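Ticket 44: sim robot, door chore, handle never reached
Opened by Carmela Cifuentes, 8:19 a.m.

Getting so close on household doors! The Drondusetti planner picks the right door in the simulated house, then stalls on approach. Renders attached.

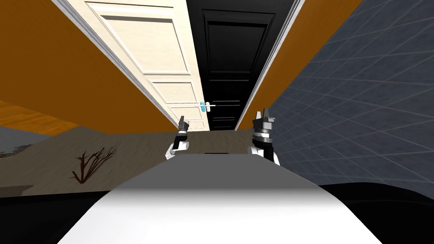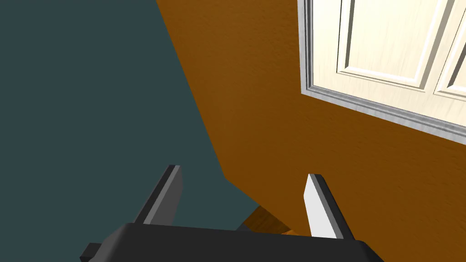
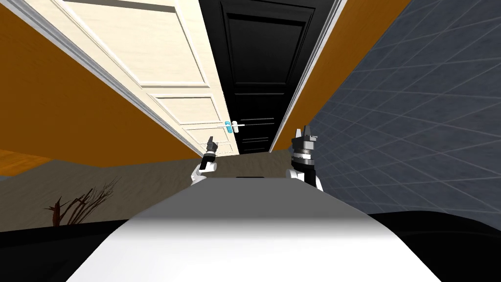
Reply, Sorin Ciobanu: try build 18 and loosen the approach timeout. Cupboards first, levers after.

Carmela: Trying it now. I really think doors are doable by November!! Leaving this open.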